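Mundside patient stories, README

Last touched 2019-09-20 by Vasanthi. Shout if anything is wrong, I did this in a rush.

What it is
Written accounts from men who have had breast cancer, or a scare that came to nothing. 1257 accounts, plain text, one per file. Plus one table (stories.csv) with age band, year of diagnosis, type of surgery if any, tamoxifen yes/no.

Where it came from
Online form run by the Mundside support group. Free text, no word limit. 1461 came in. Dropped the blanks, the doubles, and anyone who didn't tick the consent box. Lorena Bravo did the first read, Jolanta Sadowski the second.

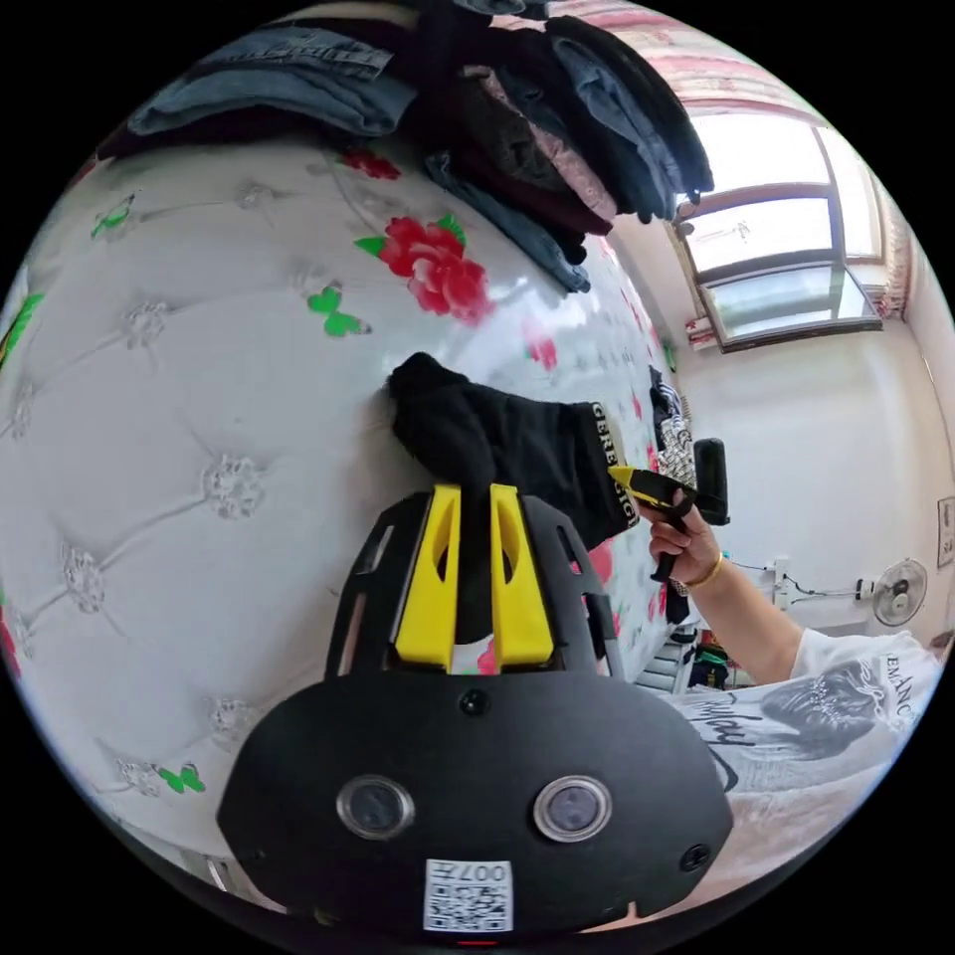 Names, hospitals and towns taken out by hand. Replaced with NAME, HOSPITAL, TOWN. Some slipped through I expect, tell Jolanta and she'll pull the file the same day. Do not try to work out who anybody is.

Columns
id - matches the file name
age_band - ten year bands, top one is 80 plus
dx_year - blank if never diagnosed
surgery - none / lump only / mastectomy / not said
tamoxifen - y / n / not said
delay - weeks from noticing somthing to seeing a GP. Self reported, so take it with salt. Only 890 have it filled in.

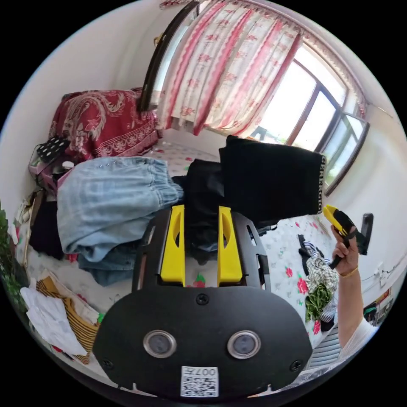

Known problems
Spelling left as written. Drug names are all over the place.
Mostly UK men, mostly over 60. Very little from anyone who was treated abroad.
People who did badly are less likely to have filled in a form. Don't use this for survival anything.
2 files have the wrong encoding, apostrophes come out as junk. Liviu Ardeleanu is fixing them for the December version.
"Lump only" got used for biopsies as well early on. Not sorted yet.

Using it
Fine for teaching, leaflets, research. Not for adverts. Quotes longer than a couple of lines, ask first, we go back to the man or his family were we can.

Not medical advice. If you've found a lump go and see your GP.

Contact
Gisela Paredes for access, Jolanta for removals.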